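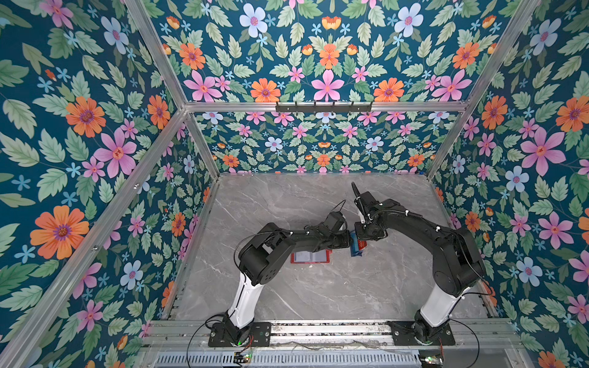

February, notebook 2, written after lunch

Paste test for the Berndale wallpaper job. Chathurika mixed the Gamage starch paste at 9 in the morning, five parts water to one part powder. It was lumpy at first, so I passed it through the sieve and left it to rest.

Strip A: soaked two minutes, edges lifted when drying.
Strip B: soaked five minutes, edges flat, but the paper stretched a little in the width. I must measure this properly.
Strip C: same as B with thinner lining paper. Haris does not like the seam and I agree with him.

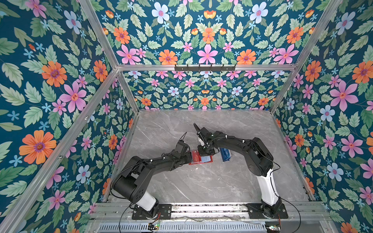
Still to do

Ask Lorna if the Pukeo lining is still in stock. The order is nearly 4000 sheets, so we should not guess - last time we waited long for the rest.
Repeat B with fresh paste. Keep the old paste covered and smell it tomorrow.
Dalal needs the brush back.
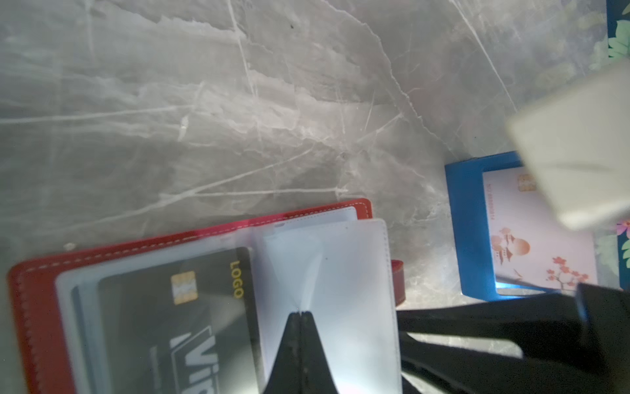

Red card holder, open on the grey marble.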